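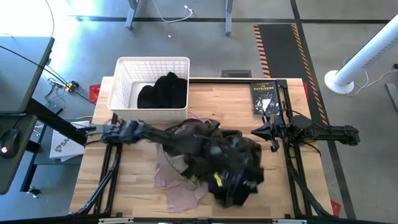
The sorting table on a Friday, with the dark wash still to be gone through.

Grurcombe Clothing Room: progress report to the Zillthorpe Fund
For the attention of Veronika Bühler

Dear Veronika,

You asked for something shorter than last time and with fewer tables in it, so I've left the spreadsheet to Lorenz (he'll send it over separately) and I'm just going to tell you how we've been getting on since the summer. It's been a good stretch, on the whole, with one big muddle in the middle that I'll come to.

First, the table. Your grant line said "work surface, sorting" and I think we spent longer arguing over that one line than over the rest of the budget put together! We went for a wooden butcher-block top in the end and I'm so pleased we did. At the old place we sorted on two folding tables pushed together, and anything thin went down the gap. Now you can tip a whole heap out in the middle and still have the basket up on the back corner next to it, and I no longer go home with a sore back. It gets wiped down at the end of every session and oiled once a month. Balthasar has put himself in charge of the oil.

Now the clothes. We took in 90 bags between opening the new room and the end of October, against the 48 we'd put in the application. That is lovely, and it's also why the shelves in the corridor look the way they do. Most of it is good, wearable stuff. Coats and jumpers go out almost as fast as we can hang them, children's things go faster still, and what we have far too much of is dark adult clothing – black, charcoal, navy, all the colours that look the same once they've been through the machine together and come out in a knot.

Which brings me to the muddle. In September we tried washing everything by colour only, darks with darks, and sorting by size afterwards. It sounded sensible and it saved us water, but the sorting took for ever. You'd pull at what you thought was a sleeve and get the leg of somebody's tracksuit, and then there'd be something pink at the bottom that should never have been in there in the first place. Chutima timed one load at 45 minutes from tipping out to last item folded, and she is the quickest of us by a long way. So from the middle of October we've gone back to a rough sort before washing as well as a proper one after. Adults' tops, adults' bottoms, everything else. It means handling things twice, and I know that wasn't in the plan we sent you, but the same size of load now takes less than half the time and we find far fewer odd items on the wrong rail.

We've also changed how we use the baskets. The white plastic ones with the holes in the sides are the best we've had, light enough to carry with one hand when they're full of jumpers. We used to fill them with whatever came off the top. Now one basket stays on the table for a single kind of thing until it's done, then it goes to the rail and comes back empty. Alois was against this at first (he likes to have everything on the go at once) and has come round to it, more or less.

What hasn't gone so well: the labels. We bought the printed size tags from Hämmerli as agreed and they don't stick to knitwear. They're fine on shirts. We've got a drawer full of them and we'll use them up, but for the woollens we're back to safety pins and bits of card. I'd like to move what's left in the labels budget across to hangers, if you're happy with that. Lorenz says he needs it from you in writing.

The second washing machine is the other thing. It's still not in. The plumber has been out twice and wants the drain moved before he'll connect it, and the landlord has agreed to that but hasn't given us a date. Until then we're running one machine for nearly everything and taking the duvets and heavy coats to the launderette on Indus Street, which comes out of petty cash.

For the next 3 months the plan is:

Get the second machine connected, with or without me standing over people.

Clear the backlog of dark adult clothing, starting with trousers, and pass on what we can't use to the textile bank.

Open one evening a week from 6 till 8 for people who work in the day. Chutima and Alois have both said they'll cover it.

Finish the winter rail before the end of November.

If you'd like to come and see the room, Friday mornings are best, when we do the big sort and the kettle's always on. Do let me know about the hangers before then if you can.

With thanks and best wishes from all of us at Grurcombe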